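Keeping a shiny teapot shiny (and a few words on red tablecloths)

I have had a letter from Milagros Moya, who has inherited her aunt's metal teapot and wants to know how to look after it without rubbing the life out of it. Well, Milagros, you have asked the right person, as I've been fussing over pots and kettles since I moved to Ternside and found out just how hard the water is. Make yourself a cup of something and settle in, because I do go on a bit once I'm started.

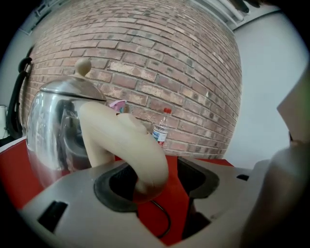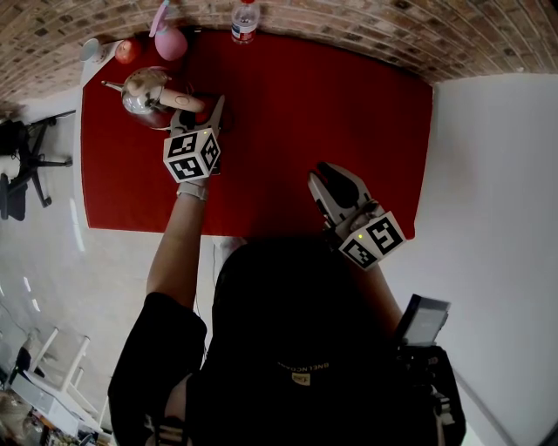 Photos: Conall Dolan

A polished stainless steel pot is a lovely thing to have on the table. It picks up everything near it, so on a red cloth you get a warm glow along the bottom that no plain white china pot will ever give you. The trouble is that it picks up every thumbprint and water spot as well, and they always seem to show worst just as the visitors are sitting down.

For everyday washing, warm water and a drop of washing-up liquid is plenty. Use a soft cloth, never the green side of the sponge, and please don't be tempted by wire wool, however cross you are. Fine scratches on a mirror finish can't be wished away afterwards. I did it once to a milk jug, years ago, and I still turn that side to the wall. If your lid has a brushed finish, wipe it along the grain and it will keep its looks much longer.

Drying is where most people go wrong. Left on the rack, a steel pot dries with a little white ring round every drop. Take a clean tea towel (an old, thin one that has been through the wash so many times you can nearly see through it is best of all) and dry the pot the moment it's rinsed, body first, then the spout, then underneath. Breathe on any stubborn marks and give them a rub, just as you would with spectacles.

For a dull patch, make a paste of bicarbonate of soda and water, about as thick as yoghurt, and dab it on with your fingers. Leave it while you put the bins out, then rinse and dry. Mio Hattori, who had the allotment next to mine, swore by a drop of white vinegar on a cloth instead, and I must say it's very good on water spots. Use one or the other, though. Put together they fizz beautifully and do very little else!

Now the inside. Tea leaves a brown coat, and there are those who say it improves the flavour. I used to say so myself until I cleaned mine out and had a proper taste. Two teaspoons of bicarbonate in the pot, fill it up with hot water, leave it till it has gone quite cold and swish it round with a bottle brush. A thin curved spout needs a brush of its own, the narrow sort sold for drinking straws, and you want to go in from both ends. Rinse until the water runs clear and then once more for luck.

If it's limescale you're fighting, citric acid is the thing. A dessertspoonful in a pot of warm water, left for half an hour, will shift most of it. Check your instructions first if there's any sort of coating inside.

A wooden handle wants a bit of separate thought. Don't let it sit in the washing-up bowl, and keep it out of the dishwasher altogether, as the wood swells and dries and swells again and before long it's gone rough and grey. Wipe it with a damp cloth, dry it, and every couple of months rub in a very little food-safe mineral oil. Leave it overnight and buff off what hasn't gone in. The same goes for a wooden knob on a lid. If the knob is plastic, skip the oil and just check now and then that the screw underneath hasn't worked loose.

Last of all, the cloth. Red is a cheerful colour for a tea table but it does like to share its dye, so wash a new one on its own, cool, the first 2 or 3 times. Dab tea spills with cold water straight away and don't rub. And put a mat under a hot pot, even on thick cloth, if there's a varnished top beneath it.

Kojo Kwofie wrote in to ask about storing a pot that only comes out at Christmas. Dry it thoroughly, leave the lid off or tipped to one side so the air can get in, and pop a sugar lump inside to keep it from smelling musty. Wrap the outside in a soft cloth and don't use newspaper, or you'll be polishing ink off it on Christmas Eve.

Next time I'll be answering Oisín Mac Suibhne's question about flasks that smell of soup, so do send in your own remedies if you have one that works.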